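My submission, all 13 pages of it

Council has put the draft cannabis retail bylaw out for comment, and comments close on 14th December, which gives anyone with a job and children a fair chance of missing it. I read the whole thing over two evenings so that you can skim it over breakfast.

The short version is that Jostberg would allow 2 shops. Each must sit 100 metres from a school, a playground or "a place where youth may reasonably gather." I asked the planning desk whether that covers the bench outside Danzer Bakery, where my own youth gather unreasonably most afternoons. They took my name down.

Andri Kälin, who wants the licence for the old Jakari shoe store, has measured his frontage three times with three different tapes. He passes on two of them. His neighbours at Cistelik Framing say they'd sooner have him than another empty window, and they've put that in writing, bless them.

Then there's the packaging section. The province already tells shops what a child-resistant lid is, and the draft tells them again in slightly different words, so a jar could be legal on the highway and doubtful on Main Street. My father can't open his arthritis pills as it is.
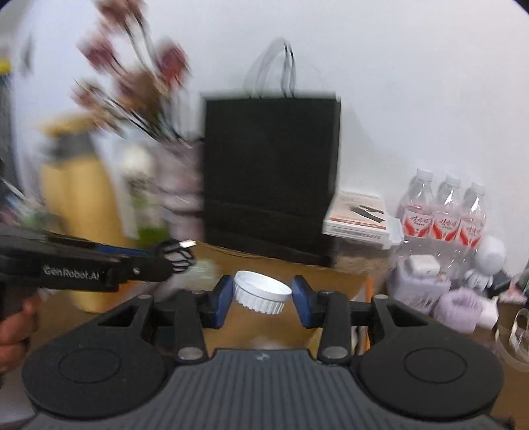
What I asked for

Drop the packaging section and leave lids to the province. Say what a gathering place is, with a map. Give people 30 days to comment next time, and don't run the clock through December.

I also asked them to fix the spelling of "licence" in section four, where it appears both ways in one sentence. If you only have time for one complaint, you're welcome to borrow that one.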